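ok so the Ollard delivery bot had a bad morning and I have thoughts. It hit its emergency stop 4 times on one run at Closgate. No obstacle in the log, just "surface fault" over and over.

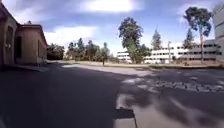

My money's on the depth sensor. It trips whenever the ground changes fast, and this route is mean for that: shade, then a sunlit lane, then that band of blocky gray paving on the right!

Dropped the speed limit to 72 percent for now. Anyone else running Flastorley firmware seeing this??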